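Eliécer Nina had cleared half his garage in Woncombe before he told his family what the space was for. The bench along the back wall used to hold paint cans and a table saw. Now it holds a robot arm, and the arm spends most evenings with a shape-sorter puzzle.

Nina repairs commercial ovens for Greenberg, a kitchen service company, and had no background in robotics. He bought the arm used last August for $3,055, which was most of what he had set aside for a truck. The controller came with it. The manual did not, and a former Sterkau technician mailed him a photocopy.

The walled work area came next. He wanted it gray and dull inside so that a camera could find a colored part without much trouble. The panels still throw back more light than he would like, and he has moved the lamp several times.

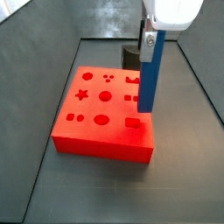 Picking things up was the easy part. Getting a peg into a hole that fits it closely is harder, and round holes are the most forgiving because the peg can be turned any way at all. A star has to be lined up. Nina started with the circles and stayed on them for weeks.

His log covers 622 attempts so far. Early on, most ended with the peg jammed at an angle or pushed across the top of the block. He slowed the last inch of travel and added a small spiral search, in which the arm presses lightly and circles until the peg drops. On the large circle he got 96 in a row. The star is nowhere near that.

The fingers have been through several versions. The first pair flexed. A stiffer pair, held on by metal brackets, has lasted through the winter, though the bolts need checking every 60 cycles or so.

Members of Zastholm, the shared workshop across town, have asked him to bring the whole setup over for a weekend. He would have to take the walls apart to get them through the door, and then calibrate everything again. He is thinking about it. First he wants the star working.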